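Re: [Welleo-list] Morning routines
May 9, 2018 | 2 min read

Idun Lindholm wrote:
> I've been getting up at 5 since January and journaling
> for 30 minutes. Life-changing! Who's with me?

Not me, Idun, but I did try. I lasted 2 mornings. My journal reads "tired" and then "still tired."

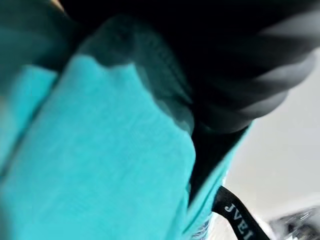

What has stuck is dull. I picked one habit, a walk before I look at my phone, and let the other 48 on my list go. Some days I get to the corner and turn back. I count it.

Does anyone else keep up a habit without getting up in the dark for it?

Chak-lun Lai

Recent threads:
- Saying no to your in-laws
- 100 days without sugar, day 2
- Naps: for or against

Contact the list owner | © Welleo | Back to top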